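Workshop notebook, June, Cistley rooms
Listening exercise, second run-through

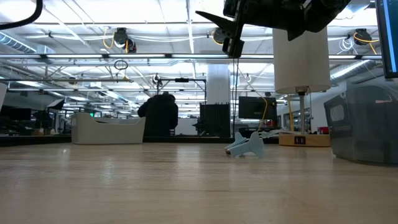 Started late. Ozan Tuncer had brought his own version of the speaker-listener sheet and it was better than mine, so we used it, and I have nearly forgiven him.

The idea as it stands: one partner speaks for two minutes, the other repeats back what they heard, then they swap. No advice, no defence, no sighing. Sighing wasn't on my sheet. Ozan added it after playing the husband in the Prarkance role play, where he managed to sigh through an entire turn without technically interrupting.

Things to fix before we offer it to real couples:

Two minutes is too long for the listener. By the end of mine I had kept the first complaint and the last one and made up the middle. Try 100 seconds. Oka wants 90, but Oka wants everything shorter.

The opening prompt ("tell your partner something you have been holding back") goes off like a firework. Start with something dull. The bins did very well.

The Toom questionnaire has 19 items and four of them ask the same thing about feeling heard. Cut to 12. Keep the one on who apologises first, as it gets people talking in the waiting area.

Handout is over 500 words. Couples who can't get through dinner together will not get through that. One side of A5, large type.

Unresolved: what to do when the repeating back is word-perfect and completely hostile. I did this to Ozan by accident and he says it was the most realistic part of the afternoon. He thinks we should ask for the feeling before the facts. I think that gives a sarcastic person more to work with. We went back and forth on it for quite a while, neither of us repeating anything back.

Next time: swap roles, borrow the quieter room, new batteries for the timer.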